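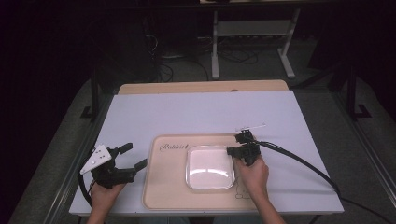
Small trays and clear dishes: keeping a tabletop in order

May – by the Brotemar Home Notes desk

We use cookies to remember your settings. By continuing to read you accept this.

A tray with a raised rim is one of the cheapest ways to keep a white table usable. Small things stay where you put them, spills stop at the edge, and the whole lot can be lifted off when you need the table for something else. These are the habits we have settled on after years of sewing, seed sorting, jewelry repair and ordinary breakfasts on the same few surfaces.

Choosing the tray

Rounded corners are easier to wipe than square ones. Crumbs and thread ends collect in a sharp inside corner and you end up digging them out with a toothpick. A low rim is enough for most jobs. If it comes higher than your knuckles when your hand is flat, your wrists will rest on it and get sore.

Pale wood shows dark screws, beads and seeds well. It doesn't show rice, white buttons or clear beads, so keep a darker tray or a piece of dark felt for those. Felt also keeps round beads from rolling.

Trays sold for children's snacks, with a printed word or a little animal on them, are the same thing as plain ones for this purpose and often cost less. The printing is the weak spot. Don't scrub it, and don't use the rough side of a sponge. If you want to keep the picture, put a dish or a sheet of paper over it before you work with glue or ink.

The dish in the middle

A shallow clear dish inside the tray gives you a second rim. We use one for whatever would be worst to lose: needles, watch screws, earring backs. Clear plastic lets you see what is in it from the side as well as from above. Square dishes waste less room than round ones and sit neatly against each other if you need two.

Shallow is better than deep. You want to be able to slide a finger or a pair of tweezers in at a low angle. With a deep tub you keep tipping it to see the bottom, and sooner or later it goes over.

Clear plastic does throw back the light from a ceiling lamp. If you get a bright patch just where you are looking, move the dish a hand's width to one side, or put a scrap of gray card underneath. Moving the lamp works too but is more trouble.

Plastic dishes pick up static, mostly in winter. Thread snips and small seeds will cling to the sides. Wash the dish with a drop of dish soap and let it air dry without rubbing. A dry cloth makes it worse.

Where to put things

Set the tray a little off center, toward the hand you work with. Leave the other side of the table free for the thing you are working from, such as a pattern or a recipe. Keep nothing between the tray and the front edge of the table, where your forearms go.

Put the dish in the middle of the tray, not against the rim. You need room to get your fingers under it from both sides.

Cords are the usual cause of accidents. A cord that crosses the table and hangs over the side will catch on a sleeve or a chair arm. Run it off the back of the table if it reaches, and leave some slack so that it doesn't drag. A binder clip on the table edge will hold most thin cords. Thick ones need a strip of hook-and-loop tape.

Washing and care

Wooden trays: wipe with a damp cloth, then a dry one, and stand them on edge until they are dry on both sides. Don't soak them and don't put them in the dishwasher. If the wood feels rough, rub it lightly along the grain with fine sandpaper, wipe off the dust and put on a thin coat of food-safe mineral oil. Leave it for 30 minutes and wipe off what hasn't gone in. Keep the oil and the sandpaper away from any printing.

Clear dishes: warm water and a soft sponge. Window cleaner can cloud some plastics, so try it on the underside first. Sticker residue comes off with cooking oil left on for 10 minutes, then soap.

White tabletops: wipe up tea, turmeric and ballpoint straight away. For marks that have dried, make a paste of baking soda and water and rub gently with a soft cloth – test a corner first, as it can dull a glossy finish.

Metal table frames: dust the rails when you do the top. Check the bolts now and then. If the table wobbles with the bolts tight, look at the floor before you blame the table. A folded piece of cardboard under one foot is fine for an afternoon, and screw-in leveling feet are better if the table stays put.

Putting it away

Empty the dish first, then lift the tray. Carrying a loaded dish on a tray across a room is how we lost most of a packet of Mirano seed beads one Sunday, and we were still finding them under the radiator months later. If you must carry it full, lay a damp dish towel under the dish so it can't slide.

Store trays on edge, like books. Dishes can be nested with a paper napkin between them to prevent scratches.

Sign up for the Brotemar newsletter. You can unsubscribe at any time.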